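Notebook, November, Sunday, 4.40 pm

Open day at Irkport, notes written the same afternoon while I still remember.

Siebe Peeters opened the doors at ten. The counter at the entrance showed 317 at closing, more than we prepared for, and the paper programmes were finished before lunch. Next time print more, and put the sheet with the talk times at the height of a child also.

The Prarner arm ran the sorting demo all morning. It stopped 2 times. The first stop was my mistake, I had left the speed limit from Friday's test in the settings. The second one I don't understand yet. The log says joint 4, but the joint moved well by hand afterwards. I saved the log in the Brovis folder, please don't clean that folder before I look.

At the hand-held gripper table people asked more than I expected. Most wanted to know why a person is holding the gripper and where the robot is. I said that the person shows the movement first and the arm learns from many such recordings. Ruairí Hanrahan explains this better than me – he lets them try to pick something up themselves and then they see how difficult a soft bag is. Children squeeze too early. Adults come in too slowly and push the thing away.

The Besson set now has 1,925 recordings. I would like more with snack bags and cups, they are the weakest part. A crumpled bag has a different shape every time and the fingers don't always close on it in the same place.

To do: new tape for the cable on the floor near the door, ask Siebe for the 34 visitor badges that did not come back, charge both batteries.

Snack bag in the gripper, with the cup close by:
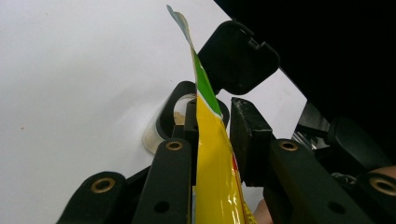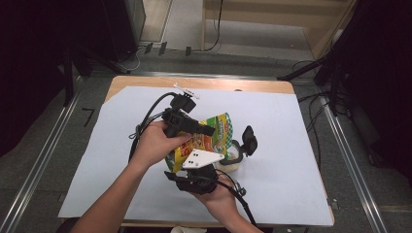 A visitor's question I want to keep: does the arm need to see the same bag again to pick it up?

It should manage with a bag it has never seen, if the recordings have enough different bags in them. With only one kind it learns that one kind, and fails on the next.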